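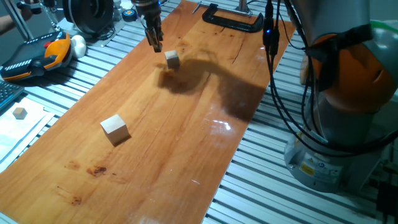

The Varnished Board and the Blocks

A small gallery on a secondhand board, the finish on it, and some wooden cubes that get moved around on top of it. I've kept the pictures few because I don't think a dozen more angles would tell you anything. The notes are longer than they need to be. Skip them if you only want to look.

The board came to us through Thu Lò, who bought it at a clear-out sale in Tuvadthorpe one Saturday. The tag said "solid antique top, professionally refinished." I have my doubts about all of that except "top." Anything with a few cracks and an orange varnish gets called antique at these sales, and the seller couldn't say who the professional was. It did have a lot number on it, 2945, written in grease pencil on the underside, and that's the only piece of paperwork we've ever had for it.

It's over 53 inches long. Đức Lưu measured it twice because it wouldn't fit in the car the first way we tried.

On the color. People either love this reddish orange or want it sanded off by the weekend. I'm in neither camp. My complaint is that the gloss was sold to us as protection, and I haven't seen much evidence that a shiny surface holds up any better than a dull one. There are dark stains and scuffs toward the near end. Maybe they were in the wood before the varnish went on, maybe they came later. Phúc Thân says he can tell by running a thumbnail across them. I let him do it and I still couldn't tell you.

On the cracks. They're long ones, up by the clamped end. The usual advice is to fill them with a tinted wax stick, and Khang Lâm has a drawer full of those from a company called Driveo, none of them the right orange. I tried one on the underside. It looked like a crack with crayon in it. The cracks on top have been left alone and I'd leave them alone on any board that only has to be flat enough to set a block on.

On the clamp. A plain black C-clamp, screwed down on the far edge. There was a long talk before this about rubber feet, double-sided tape and a nonslip mat that Flaltov sells by the roll. The mat made the board rock. The tape let go. I'm told we used too little of it, and I'm sure that's what the people who sell tape would say too. A clamp has a screw and you turn it, and if you're worried about marking the finish you can put a scrap of card under the jaw. The slotted aluminum table underneath gives you plenty of edge to grab. 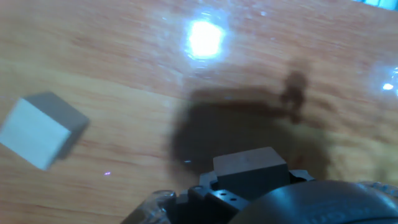
Gloss and overhead lights do not get along, and anyone selling you a "mirror finish" for a work surface should be made to sit at it for an afternoon. You get a hot white spot wherever the light happens to land, and next to it you can see every fine scuff and speck of dust you were happier not knowing about. Move your head and the spot moves too. The grain is lovely in between, I'll give it that. Long streaks, honey in one band and a darker red brown in the next. With a satin coat you'd see more of it and squint less.

Diệp Hứa disagrees with me on this and asked to have it put on the page, so: she thinks the shine is the best thing about the board and that I should close the blinds. I pointed out that blinds won't do anything about ceiling lights. She said to turn those off as well. We've left it there.

On the blocks. Small cubes, pale wood, no paint, no letters. I've been offered all kinds of improved blocks over the years, beveled ones, weighted ones, ones with a felt face so they don't scratch, and I don't see what a cube gains from any of it. These are bare wood and they don't even match in size, which bothers visitors more than it bothers us. The pale ones do show up well on the reddish finish. That's probably the strongest argument for the orange that I've heard, and Diệp didn't think of it, I did.

Do they scratch the varnish? I was told they would. I've gone looking for a mark I could honestly blame on a block and come up with nothing I'd swear to. A bare corner dropped from any height might do it. So might a belt buckle, a mug, or a pair of keys, and I'd bet on the keys.

What Thu was told to do with it: strip it, sand it, put on 2 coats of something clear and hard. The quote came from Trịnh, the shop that does the counters down our street, and it cost more than the board did by a fair margin. They do nice work, I've seen the counters. I just couldn't get a straight answer on what would be better afterward. "It'll look new" was the answer. It doesn't need to look new. It needs to stay put and be wide enough for the blocks and whatever paper ends up next to it.

What we do instead: a damp cloth, then a dry one. No polish. Polish was tried by somebody in June, over my objections, and it brought the glare up even further and left the whole thing smelling like a furniture store. Phúc claims it also made the blocks slide. I didn't notice any difference, and he didn't test it, so take that for what it's worth.

A few things people have asked by email.

The wood is not something I can name. I've had oak, cherry, rubberwood and "some kind of pine" from four confident people. Under a tinted varnish like this you can talk yourself into almost anything, and nobody has offered to take a shaving and find out.

The underside isn't varnished. You can see saw marks on it, which Thu takes as a sign of age. I take it as a sign that someone didn't bother with the underside.

No, it isn't for sale, though I'd have said yes if the person asking had been willing to carry it.

And yes, the table would work without a board on it. The slots are a nuisance for anything small, and a loose cube tends to find one if you let it. Đức wanted a sheet of plain plywood from the lumber yard and I still think he was right on price. But the board was there, it was paid for, and after all that trouble getting it into the car I wasn't going to be the one to take it back out to Tuvadthorpe.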